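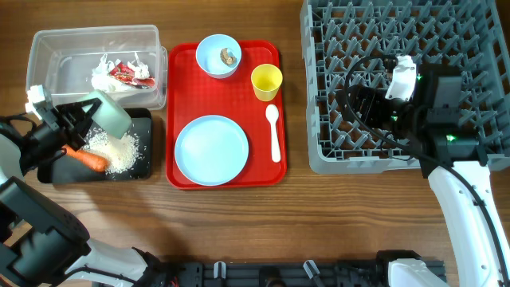
Dish rack, red tray and a clear bin for the rubbish, all on the one table.

Clearing Up After Supper: My Favourite Tricks, Plus a Few of Yours

I love cooking, but I have a confession: I've come to love the bit afterwards nearly as much. Put the radio on, run the hot tap, and half an hour later the kitchen is yours again! Since the post on batch cooking went up in August I've had 129 emails, and a surprising number of them were about washing-up, smelly cloths and rice welded to the bottom of pans. So this one is all about the clearing up. Dip in wherever you like.

Before you start cooking

Empty the rack. I know, I know, but do it first, before you so much as peel an onion. A rack full of yesterday's mugs is the reason pans end up balanced on the cooker. If you've got a dishwasher, the same goes for that.

Run a bowl of hot soapy water and leave it in the sink while you cook. Spoons, the grater, the little bowl the garlic was in, in they go. Sharp knives stay out! Wash those by hand straight after use and put them back in the block, because a knife under suds is a knife you'll find with your thumb.

Give yourself somewhere to throw peelings within arm's reach of the board. A big mixing bowl does it, or an old ice cream tub, or anything wide and low enough to scrape into. I keep one for food scraps and another for wrappers and kitchen paper, and it saves such a lot of picking through later when the food waste goes out.

Carry it all in one go

Trays are hugely underrated. We used to make five or six trips from the table with a glass in each hand, and there was always a fork left behind. Now one tray goes round, everybody loads their own plate, cutlery goes down one side, and it's a single trip to the sink. Choose one with a proper lip so nothing slides. If yours is slippery, wring out a tea towel, lay it flat on the tray and stand the glasses on that.

Canan Coşkun wrote in with a lovely addition. She has three boys, and whoever lays the table chooses who carries the tray back. Apparently there are negotiations.

The order of washing

My gran did it this way and I've never found a better one: glasses, then cutlery, then side plates and bowls, dinner plates, serving dishes, and pans last of all. Change the water when you stop wanting to put your hands in it. For most suppers that means once, just before the pans.

Use less washing-up liquid than you think. A short squirt in a full bowl is plenty, and you'll spend far less time chasing foam off the glasses. If you rinse, rinse in hot. Glasses dry clearer that way and plates are half dry by the time you've finished the next batch.

Wooden spoons don't like soaking. Wash, rinse, stand them upright in a jar with the bowl end up. When they go furry, rub them down with fine sandpaper along the grain and give them a little food-safe mineral oil. They come up beautifully!

Rice, porridge, mash and other glue

Starch is the one case where hot water is not your friend to begin with. Fill the pan with cold water and leave it while you do everything else. Cold loosens it, hot tends to cook it on harder. After twenty minutes most of it will lift with a wooden spatula, and then you can go in with hot water and a brush.

Use a brush for this and spare your sponge. Rice gets into the holes of a sponge and stays there for good.

Scrape dried rice off a chopping board with the back of a knife or a plastic dough scraper. I have a scraper that cost next to nothing and I'd save it from a fire. It picks up chopped carrot and herbs as well, so you can carry them over to the pan without dropping half on the floor.

For a pan that's properly burnt: cover the bottom with water, add two heaped spoonfuls of bicarbonate of soda, bring it to a simmer for ten minutes and let it cool. Pour away and scrub. Don't do this with aluminium, which goes dark and dull. For aluminium, simmer a few slices of lemon in water and be patient.

Chopping boards

Remzi Kahraman asked how to get the orange off a board after chopping carrots. A good question, and a satisfying one to answer! Rub a few drops of plain cooking oil over the stain with kitchen paper, leave it for a minute or two, then wash with hot water and plenty of washing-up liquid. Carrot colour dissolves in oil far better than it does in water. It works on plastic tubs that have had bolognese in them, too.

Onion smells want something else. Scatter salt over the board, scrub it with the cut side of half a lemon, leave it for five minutes and rinse.

Stand boards on their edge to dry, with air on both sides. A board left flat on a wet worktop will warp if it's wood and smell if it's anything. Keep a separate one for raw meat and chicken and make it a different colour, so that guests who kindly help will pick the right one.

And a damp cloth underneath stops any board skating about while you chop. Old tip, still the best one.

Getting more out of your rack

Plates all facing one way, biggest at the back. Bowls tipped right forward so water doesn't sit in the foot. Cutlery with handles down, apart from knives, and mix the spoons up or they'll nest together and stay wet until morning.

If your rack has no drip tray, fold a towel in thirds underneath it and change it every day. If it does have one, lift it out once a week and have a look. You may be horrified. A soak in white vinegar and warm water gets rid of the chalky crust, and an old toothbrush deals with the corners. My own rack is a Stasau, bought years ago, and its tray came up like new after half an hour in the bath (the only thing in the house big enough).

Don't store things on the rack, if you can bear it. Ours became a second cupboard for about a year. The day I made a rule that it must be empty by breakfast, the whole kitchen felt bigger.

Wooden tables

I'm soft on wooden tables, marks and all. Ours has had homework, pastry, bike parts and one very large jigsaw on it.

Wipe with a well-wrung cloth, always along the grain, and dry straight after with a tea towel. The drying matters more than the wiping. Put something under anything that has just been washed, and something thicker under anything that has just come out of the oven.

White rings from hot mugs: try a hairdryer on a low setting first, moving it all the time, for a few minutes. If a ghost of the ring stays behind, rub in a dab of plain mayonnaise, leave it overnight and buff it off in the morning. It sounds daft and I adore it. Try a hidden spot first if the table is precious or you don't know what it's been finished with.

Candle wax: hold a bag of ice cubes on it until it goes brittle, then ease it off with an old bank card. Sticky patches from jam or squash: lay a warm damp cloth on top, go and put the kettle on, come back and wipe.

If your table has an oiled finish, give it a thin new coat when water stops beading on the surface. Thin is the word. Wipe off all you can after fifteen minutes, and lay the oily rags out flat outdoors to dry before binning them, as they can heat up and catch fire if they're left scrunched up.

Cloths, sponges and the smell

Cloths smell when they stay wet. Wring them out hard and hang them opened out over the tap or a hook, never in a ball. Mine get a clean one every morning and the old ones go into a hot wash with the tea towels. No fabric softener with tea towels, please! It coats the cotton and they'll push the water round your glasses instead of soaking it up.

Microfibre is wonderful on taps and hopeless with crumbs. Old cotton T-shirts are good at nearly everything, so cut up a few and keep them under the sink.

The five-minute finish

When the last pan is done, empty the scraps, wash out whatever you collected them in, and wipe the worktops from the back towards you. Catch the crumbs in your hand. Swish hot water round the sink, dry the taps (go on, they look so smart) and hang up the cloth.

Then I fill the kettle for the morning and put two mugs beside it. On Thursday nights the bins go out as well, and I've got that on a note inside the cupboard door.

Next month I'm doing fridges: which shelf for what, how to stop herbs going slimy, and the great debate about tomatoes. Send me your tips before then, especially anything for getting the lid of a garlic jar to stop smelling of garlic. I've tried bicarb, sunshine and lemon so far, and the lid is winning.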